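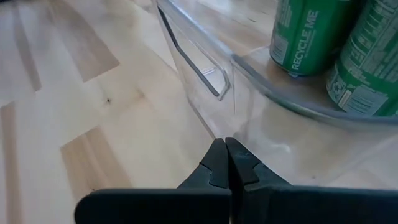
Adaeze Briggs
Lead author, introductory biology program

21st February

Well, I have been meaning to sit down with this diary all week, and now the tea is made and the phone is in the other room, so let me get it all down before I forget how I feel about it. Chapter 17 is done! I sent it off to Wermont after lunch, end-of-chapter questions and glossary and all, and then I walked twice around the block in my good shoes because I couldn't think what else to do with myself.

It was the chapter on the kidney, and I have been dreading it since July. I taught that material for years and always felt my students were nodding to be kind. The old edition hurried through it with one big diagram and a wall of labels, and I used to draw my own version on the board and apologize for my handwriting. So this time I asked for a slower build, with the same drawing coming back over several pages and a little more added each time. Wermont grumbled about the page count (they always do, bless them) but they let me have it.

Aminu Uzor called in the morning about the online side of things. He has been moving our practice questions into Taltine, and he wanted to know whether I would mind cutting the kidney set down from 60 to 50. I minded for a minute or so, and then I read through them again and found plenty that were the same question wearing a different hat. Out they went.
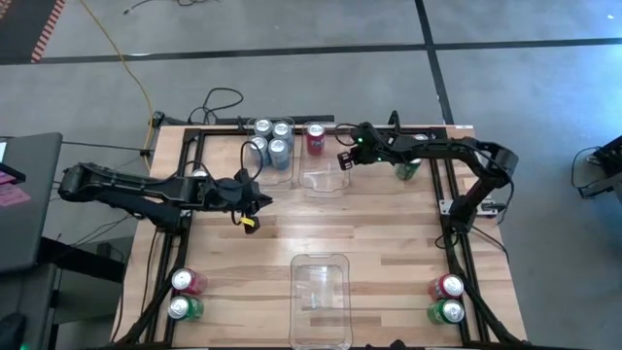 What I did hold firm on was the feedback. Taltine will happily tell a student "incorrect" and leave it there, and I just can't bear that. If someone picks the wrong answer at midnight before a test, I want a sentence or two that sounds like a teacher leaning over the desk. Aminu said that means writing a note for every wrong choice, and I said yes, I know, and he sighed and said he'd make the boxes bigger.

We talked a bit about the access codes too. Last term so many students scratched the panel too hard and lost a letter, and their poor instructors spent the first week of class sending emails. Aminu thinks we can print them on a plain card tucked inside the cover. I hope so. I still have a stack of kind but weary messages I haven't answered.

Tomorrow it's the hormones chapter, and I haven't got an opening yet. I keep writing one about breakfast and crossing it out. I'm also to call Wermont back about the cover, which they want in orange, and I would so much like it to be green.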